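Teaching a simulated arm to hold a broom handle

Can a machine sweep a kitchen yet? Sort of, on a good day, with the chairs moved out of the way. But the first bit of the job, getting hold of the handle, is something you can work on at home with a simulator and a free evening, and I think it's the most fun part of the whole chore!

You'll need Ruris installed and the Clekholm room pack unzipped next to it. Any pole will do for practice, so start with a plain wooden one and leave the brush head off until the grasp is reliable.

1. Load the room and stand the pole upright, clear of the furniture. Leave a gap on both sides wide enough for an open gripper.

2. Switch to the wrist view and bring the arm in slowly. Keep the finger lined up with the pole — a slanted approach tends to knock it sideways.

3. Stop just short of contact and save this pose. Call it "pregrasp", as the later scripts look for that name.

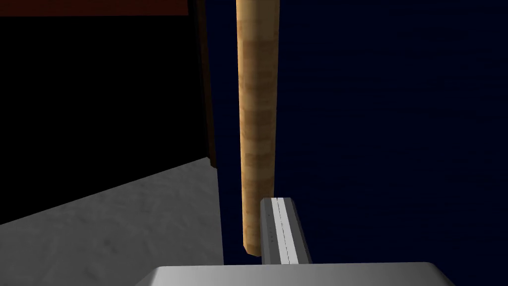 Page last changed: July

With the finger this close to the rounded end of the pole, check your depth before you go any further. The two can overlap in the wrist view and still be apart in the room, so swing round to the side camera and have a proper look.

4. Move up the pole a little before closing. A rounded tip gives the fingers very little to hold, and a grip further along copes much better when the arm starts to swing.

5. Close at low force, lift, and hold for 2 seconds. If the pole turns in the grip, raise the friction setting one step and try again.

6. Now run the batch script, which shifts the starting position each time.

My last batch on the Gembridge settings was 1,212 attempts. Of the failures, 413 were slips during the lift, so that's where I'd spend your time first. Don't be put off by a poor first run, mine was dreadful.

Actual sweeping is still a good way off for most home machines. Crumbs scatter, bristles bend, and the push has to change all the time. Picking the broom up and putting it back, though — that's well within reach, and part two adds the brush head.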